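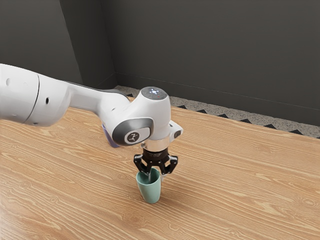 1 min read

Ticket: season ticket renewal stuck, Plurnmont stand
Status: solved

Hi, Trudy Kerslake again! I've been trying to renew my two seats since Thursday and the page hangs at payment every time (tried my phone and the old laptop). The basket says 600 when it should be 300 each way I look at it, with the loyalty discount on.

Update: cleared the cookies, same again.

Update: Elmarie Makhubela in the Brerosside ticket office rang me back – my old member number, 1,592, was still linked. She removed it and it went straight through. Thanks Elmarie, see you at the first home game!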